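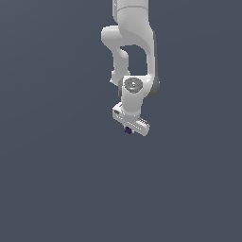

*Sim view, block at the gripper, plain background*

**Thread: Teaching a pick in sim - hand guiding or remote?**

**gantrygoose** wrote:

Ok so I've been at this since April and I need other opinions. I'm recording demos of one dumb little task (get the purple brick, lift it) and driving the arm with a Skatow handheld controller. I've got 793 demos saved. The policy I trained on them still dithers over the brick like it forgot why it came.

My buddy at work swears I should be moving a real arm by hand and replaying the joint angles in sim. Is he right? I kind of hate that idea, but I'm running out of better ones.

**pm_ekineck** wrote:

He's right! Hand guiding gives you way smoother paths. With a remote you get all those tiny stop-and-go corrections, and the policy learns every one of them. We switched at Ekineck and I'd never go back.

**Subbarao Kurup** wrote:

Gotta disagree with pm. When you push an arm around by hand, you're standing there looking at the brick with your own two eyes. The policy only gets the cameras. With remote control you can force yourself to work from the same views it'll have, so you never act on something it can't see. I'd take a jerky demo over that mismatch any time.

My first question would be what you look at while you drive. For me the wrist view does most of the work on the way in,
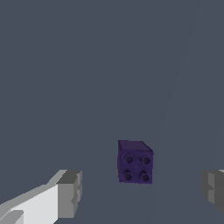 and I only switch to the side view once the fingers have closed. If you've been steering from a big free-floating camera the whole time, I'd toss those demos and start over. Sorry - I know that's a lot of evenings.

**gantrygoose** wrote:

Ugh. Yes, free camera, all of them. I orbit around to line up the fingers and then go in.

**pm_ekineck** wrote:

Ok, that's a real problem and I'll give Subbarao that one. Still think the pauses are hurting you too. Try trimming the parts where the arm just sits there. I had 1,159 demos on an older job and the trimmed set trained noticeably better than the full one.

**tinwhistle8** wrote:

Careful with trimming, I cut out the wait before the grip closes and my arm started grabbing air. Also, does the Grorkside plugin still drop the gripper command if you let go of the trigger too fast? Drove me nuts.
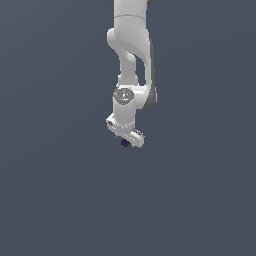
*Page 2 of 3*

**gantrygoose** wrote:

It does, yeah! I hold the trigger for a beat after the lift now. Starting over with wrist view only. It's slow and I feel like I'm threading a needle with oven mitts on, but I'll stick with it until I have a decent batch.

**Subbarao Kurup** wrote:

Move the start pose around between demos too. And don't chase 3,000 of them before you train anything, do a small run first and see where it gets lost.

**pm_ekineck** wrote:

Agree on the small run. Still team hand guiding, for the record.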